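Change the Pads Before They Fail

The Voser grippers at Kivdale get new finger pads every 300 hours, whether they look worn or not. I think that is right. A pad that still looks sound can let glass slip, and the log blames the operator.

Small jars are the hard case — round, smooth and often close to a box wall, where the jaw has little room to open. 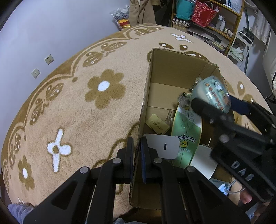

Check the screws too

New pads on a loose finger are wasted work. Our sheet allows 5 minutes per gripper, which covers the pads only. Make it 7 and put a driver on every finger screw. The June revision should say so.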